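Solbridge Hand-Held Demonstration Grippers (Pair)
Made by Mudov

Home > Teaching tools > Hand-held grippers > Solbridge pair

In stock. Usually sent out within 4 working days.

If you have ever tried to teach a robot arm to do something soft and fiddly with a joystick, you will know how the afternoon goes. You nudge, you wait, you overshoot, you nudge back, and by teatime you have three decent recordings and a sore thumb. The Solbridge pair was made for people who have had quite enough of that. You hold one gripper in each hand, you do the job yourself at whatever pace feels natural, and the grippers record what you did so that it can be used to train your robot later on. There is no arm in the room while you are recording, so you can work at a kitchen table, on a bed, in a stockroom or on the living room floor.

We have been selling the pair for a good while now and it is still the thing we get the most cheerful letters about. It suits university groups, small firms with one or two arms, and the growing number of patient people who do this sort of work at home of an evening.

What it does

Each gripper has two black fingers that close towards each other when you squeeze the handle. The finger movement is recorded along with the view from a wide-angle camera that looks down over the fingers, so what your robot learns from is very close to what it will see when its own turn comes. The left and right grippers share one clock. You don't have to line anything up afterwards, and if you have ever spent an evening matching two recordings by ear you may want to read that sentence twice.

The pair weighs 870 grams all in, shared evenly between the hands. That was a long argument in our workshop. Noemi Sorensen, who drew the linkages, wanted them lighter still, and Kimutai Ndung'u, who has to mend them, wanted them thicker. I think we ended up in a sensible place – light enough for a morning's recording, and sturdy enough to be dropped on a hard floor by somebody's nephew.

Working with cloth

Cloth is what most of our customers start with, and it is where holding the tool in your own hands really pays. A towel never lies quite the same way twice, and you make dozens of small corrections without thinking about them: a little tug here to square up an edge, a pause while the fold settles, a second go at a corner that slid away. All of that goes into the recording. We like a towel with a bit of texture, such as a raised rib, and we put it on a plain sheet of another colour so that the edges stand out well for the camera.
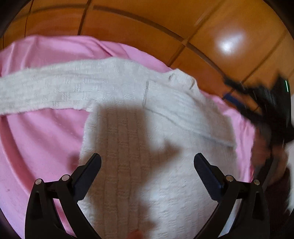

Choosing your fingertips

The standard tips are the ones most people should buy, and they come fitted. They are good on towels, flannels, T-shirts, paper bags and the lighter sort of box. If your work is mainly small hard things (bottle tops, pegs, cutlery), have a look at the Biwott narrow tips, sold separately, which come to more of a point. Please don't file the standard tips down to make your own. We have had a few sent back that way and there is very little we can do for them.

Whichever you choose, fit the same tips to your robot's own gripper. The mounting plate in the box takes either kind.

What comes in the box

Two hand-held grippers, left and right, with standard tips fitted
Two wrist loops
One charging lead with a double end
One mounting plate for your robot arm, with screws
One sheet of calibration patterns, printed on card
A printed guide, and a spare for the person who borrows the first one

Figures at a glance

Weight of the pair: 870 g
Opening between the tips, fully open: 73 mm
Recording time on one charge: 4 hours
Recordings kept on board before you need to copy them off: 14 hours' worth

A few things worth knowing before you record

Do the calibration card first, every session, even if you only put the grippers down for lunch. It takes a minute.

Start and finish each recording with both grippers held still over the work. The software looks for that stillness and trims to it.

Go a touch slower than you would if you were simply doing the housework. Quick swings blur the view, and a blurred stretch teaches the robot less than a steady one. Saadet Şimşekoğlu, who runs our training days, tells people to move as though they were showing a child, and I have never found a better way of putting it.

Mind your lamps. Polished floors and shiny worktops throw back a bright spot, and moving the lamp a foot or so to one side usually cures it.

Keep your mistakes if you put them right. A fold that slips and is picked up again is a very useful recording. A fold that slips and is abandoned can go in the bin.

Will it work with my robot?

The recordings are saved in an open format and can be read by Stullow, our own free training software, or by your own scripts. Stullow handles single arms and pairs. If you have only one arm you can buy a single gripper, though do think ahead – people nearly always come back for the other one, and a matched pair is set up together on our bench.

For anything out of the ordinary, write to Waraporn Wiriya on the support desk with the make of your arm and a line or two about the task. She answers between nine in the morning and four in the afternoon.

Repairs and spares

Pivot pins, tips, wrist loops and leads are all kept as spares. The pins can be changed at home with a small screwdriver and the guide has a page on it. Anything to do with the camera should come back to us, and Erasto Rashidi will send you a padded box to post it in.

Orders placed in January may take a little longer while we do our yearly stock count.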